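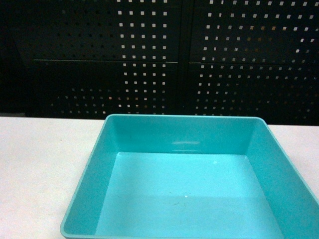

## 4. Sowing your first tray of microgreens

You've unpacked the Drunisby starter kit, you've picked a spot for it, and now comes the fun part! Sowing takes very little time, and you'll see the first shoots sooner than you'd expect. Read the whole section once before you open any seed packets.

**You will need:**

- one shallow growing tray, without drainage holes
- one Tarach fiber mat
- one packet of seed (radish is a great first crop – fast, tough and tasty)
- a spray bottle and a measuring cup
- the blackout cover

### 4.1 Preparing the mat

1. Wash the tray with warm water and a drop of dish soap, then rinse it well. Do this even with a brand new tray.
2. Trim the mat with scissors until it lies flat with no curled corners. A tight fit is fine, but a mat that bows up in the middle will dry out there first.
3. Pour 200 ml of cool tap water slowly over the mat, working from the corners inward.
4. Wait until the mat has turned dark all over. Tip the tray gently over the sink and let any loose water run out.

> **Note:** Trays from the older Disach kit are a little deeper. They work just as well, but check the water with a fingertip, as it's harder to judge by eye.

### 4.2 Sowing

1. Scatter the seed from about hand height, moving back and forth. Go for one even layer, with seeds close together but not piled up.
2. Spread any clumps with the back of a spoon.
3. Mist the seeds until they shine, and press them down lightly with a clean, dry palm.
4. Put the blackout cover on and write the crop and the date on the label strip.

Big seeds such as peas and sunflower need soaking overnight first. Go straight to 4.4 for those – they're well worth the extra step, and pea shoots in a stir-fry are wonderful.

> **Caution:** Use only seed sold for sprouting or microgreens. Garden seed may be treated with chemicals that are not safe to eat.

### 4.3 The first days

1. Lift the cover morning and evening and mist lightly. Close it again right away.
2. After 4 days, or when the shoots begin to push the cover up, take it off for good.
3. Move the tray under the Kramer lamp and set the timer to 13 hours. The shoots will be pale yellow at this stage. Don't worry, they green up beautifully once they get light!
4. From now on, water the mat at one corner and leave the leaves dry.

Fine white fuzz around the roots of radish is normal. Those are root hairs, and they vanish when you mist them. Gray or bluish patches that stay put, or a musty smell, mean mold: throw out the crop and the mat, and wash the tray with hot water before sowing again.

### 4.4 Large seeds

1. Soak the seed overnight in a bowl with plenty of water.
2. Drain, rinse twice, and sow as in 4.2.
3. Leave the cover on for up to 7 days.

Continue to section 5 for cutting and storing.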